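Open day at Vetideo, Vultdale

14/12/2018
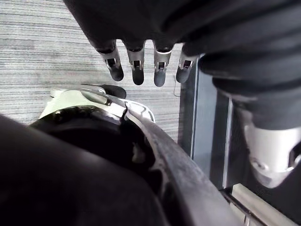
Four metal fingers, black rubbery tips, and a sleeve over the rest of it.

Went to the Vetideo open day after all. Shiyu Gu had talked me into it, then texted from the train to say she'd be an hour late, so I did the first half alone with a paper cup of bad coffee.

The hand was what everyone had come for. They call it Gernska. It wears a black cloth cover like a glove, all creases, and I kept wondering what the cloth was hiding. Dust, the man said when I asked. Maybe. There are little windows cut in the fingers so you can see the linkage, and I'll admit I liked those more than anything in the speech. Gray striped carpet, a glass panel in a black frame, the usual office stuff. I'd expected a workshop.

Zeyu Ye gave the talk. Nice enough, fast talker. He told us the hand had done 331 grasps in a row without a drop. I asked what it was grasping. Foam blocks, he said, and the same foam block for most of them. Somebody behind me laughed and he didn't seem to mind. He also said the next version, Meng, would be ready for warehouses "soon," and when a woman up front asked him for a month he went on to the next slide.

Admission was free but the tote bag was $49. I did not buy the tote bag.

Shiyu turned up for the questions and thought I was being unfair. Her point is that a hand is hard and most of them look far clumsier than this one. Fine. I still want to see it pick up something nobody has practiced with, like my keys, or a wet sponge. I offered the keys. Zeyu said they weren't set up for that today.

We argued about it all the way to the 166 bus and then about where to eat. Noodles, too salty. She wants to go back when they show Meng. I said I'd go if they let me bring my own sponge.

Feet hurt. Must call the dentist tomorrow.

Filed under: Days Out, Gadgets & Grumbles

Contact | © 2018 All rights reserved | Back to top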